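**Setting and Clearing a Table — notes for session two**
Zakedance Home Skills Course, February 2024

Welcome back, everyone, and thank you for bringing so many good questions last time (Ilham Hegazy, yours about glossy tabletops gets its answer below, I promise!). Before we touch a single plate, let's spend a little while just looking at small square tables and what sits on them.
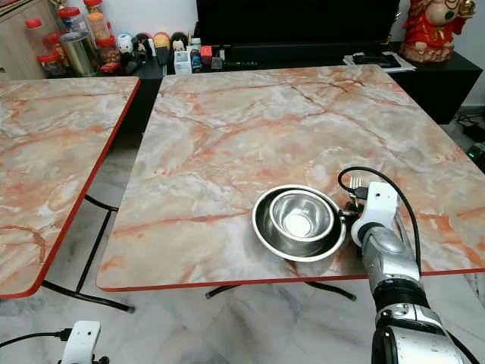
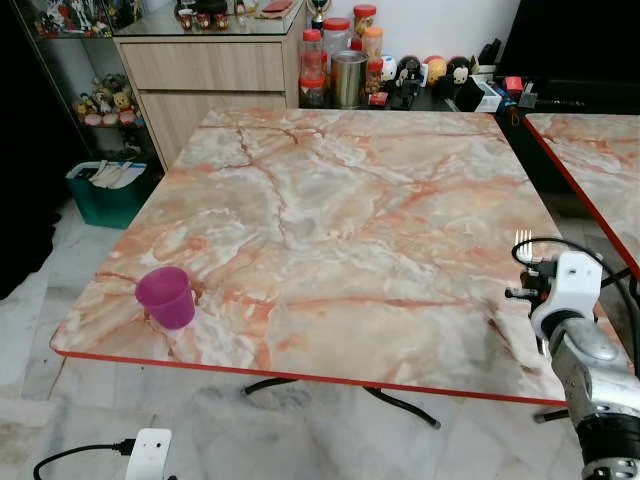
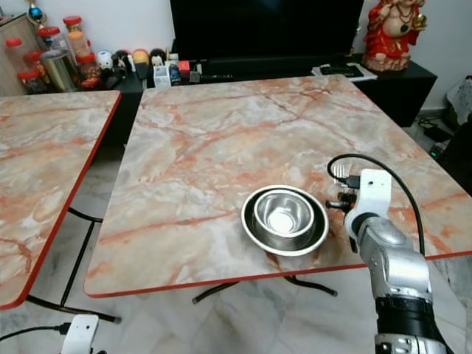 *Marble-patterned tabletops with red edging. First and third: nested steel bowls. Second: a magenta cup near the corner.*

**Nesting.** Put the smaller, deeper bowl inside the wider one and carry the pair together, with both hands under the big one.

**Corners.** A light plastic cup near a corner is easily caught by a sleeve — slide it inward before you start on anything else.

**Wiping.** A veined pattern hides crumbs and smudges wonderfully well, so bend down and look across the surface from the side.

For practice at home, clear and reset one small table and jot down what you moved first. Lilibeth Dagdag will collect your notes at the next session.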